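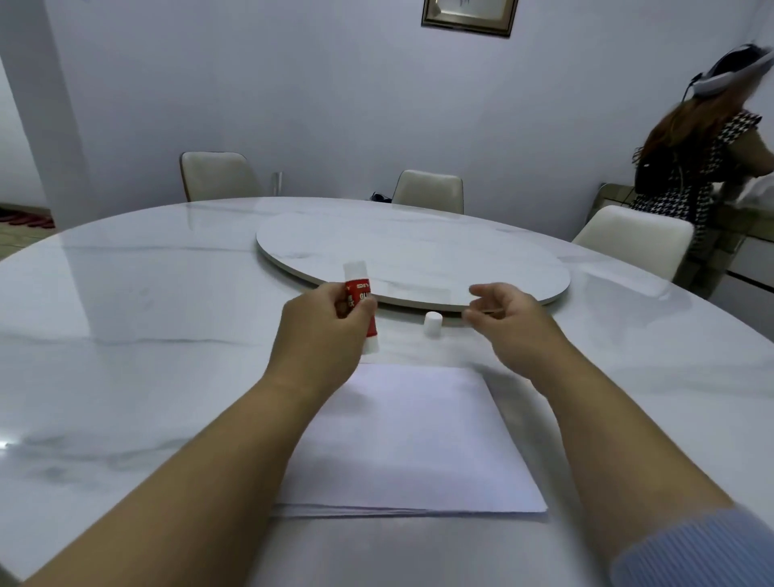 What do I need to wear to record a hand demonstration with the Clatotar headset?
Just the headset and your ordinary clothes. There are no gloves or markers to put on, and long sleeves are fine as long as your hands stay uncovered from the wrist down.

Clatotar Head-Worn Demonstration Kit
By Ekura
Item 253

If you've ever tried to teach an arm to do something fiddly with paper, you'll know how tiring it gets with a joystick in each hand (we spent a whole July at it, and our shoulders remember!). The Clatotar kit lets you show the task with your own two hands, at your own table, and hands the recording over to your training software afterward. Glue sticks, caps, folded sheets, all the small household things that are awkward to do by remote control, are what we had in mind when we built it.

Heather Quinlan and Guangming Song wrote the starter task book that comes in the box, and it's a friendly read. Their paper chapter starts with taking the cap off a glue stick and works up to holding a sheet down with one hand and gluing its edge with the other.

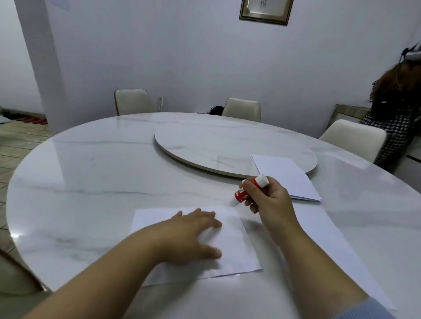

Paper gluing: left hand flat on the sheet, glue stick in the right.

Do give yourself a practice run or two before you record. Work at a speed that feels comfortable, keep your hands where you can see them yourself, and start a new take when you change tasks.

If you already own our Jorkstead remote-control handles, you can keep using them, and both kinds of recording will sit happily side by side in the same project folder.

In the box
Headset with adjustable strap
Cable
Starter task book, 32 tasks
Carrying case

Details
Headset weight: 253 g
Recordings per project: up to 700
Works with: Zeng desktop software, Jorkstead handles

Questions before you order? Write to Peiyu Dong on our support desk, who is very happy to talk through your table, your lights and your task list.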